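How Do You Teach a Robot to Tidy Up?

A robot does not know what "put the fruit away" means. Somebody has to show it, again and again.

One way is by remote control. A person wears special gloves or holds two controllers. When the person reaches out, the robot reaches out too. At the Meltumel robot lab, a trainer may do the same job up to 52 times before lunch.

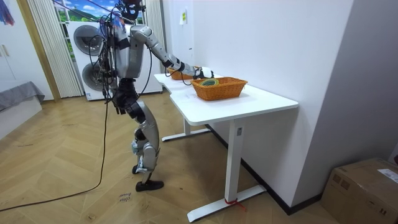
A humanoid robot reaches toward a basket on the desk.

Every time the arm moves, a computer saves how each joint bends. It saves what the cameras see as well. One try is called a demonstration – a demo for short. The lab's sorting lesson has 1,098 demos in it.

Picking things up is harder than it sounds. You can hold a roll of tape by its outside edge, or you can put your fingers in the hole. The trainer has to choose, and the robot's hand copies.

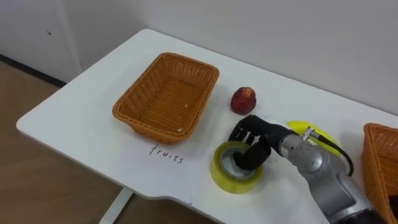

The fingers go inside the roll of tape. The word "fruits" is written on the table by the basket.

Later, the computer studies all the demos and the robot tries the job by itself. If it drops things, the trainer records more.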